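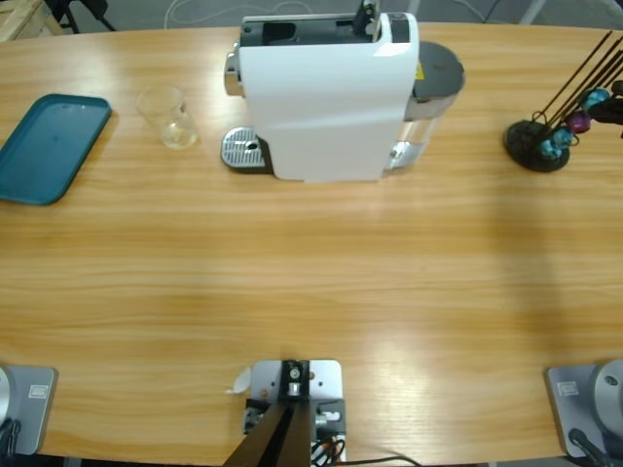
Figure 1. White capsule coffee machine on a wooden table, with a drinking glass to its left.

4.2 Home reading records

Each child in the study had a reading record, a thin booklet that went home in the book bag and came back the next morning. Parents were asked to write the title of the book, the pages read and a comment if they had one. We collected the booklets in May from the two schools, Pludard and Fekness, and had 198 that could be used. A further 18 were left out, mostly for missing pages or a missing name on the cover.

The booklets held 1,980 entries in all. Of these, 1,038 had a written comment from an adult and the rest gave only a title, a page number or a signature. We read every comment and sorted it by what it talked about: the child's accuracy, the story itself, the child's mood, or something else. Comments that fitted more than one group were placed by their first sentence. This is a blunt rule - it probably undercounts remarks about the story, which tended to come second.
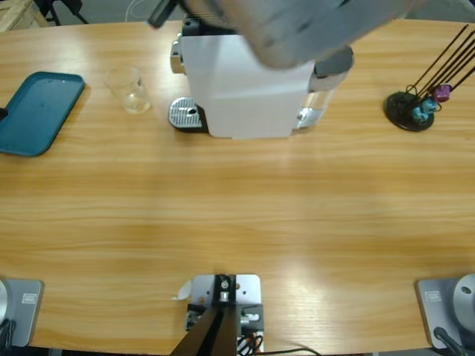 Accuracy was the largest group at both schools. Typical entries were "read well, stuck on 'through'" and "needed help with long words". Remarks about the story were shorter and less common, and many were copied from the blurb. Teachers at Fekness wrote back more often than those at Pludard, usually with a question about the book, and parents there wrote more about characters and events later in the term. We cannot say that one led to the other, as Fekness had also held a meeting for parents on talking about books.

The coding was done by two readers using the Jesevow sheet, with the fourth column removed. Florin Tudose settled the cases where they differed. Most disagreements were about mood, for example whether "tired tonight" described the child or excused a short session. We kept these under mood.
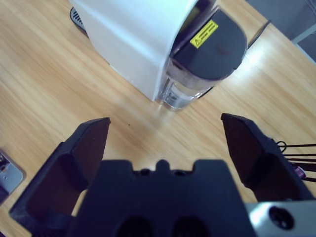
Figure 2. Coffee machine seen from above, with the dark lid of its water reservoir.

Blank weeks were harder to treat. Iyer counts a blank week as no reading at home, but several parents told us they read most evenings and forgot to write it down. We therefore report entries only, and make no estimate of time spent reading.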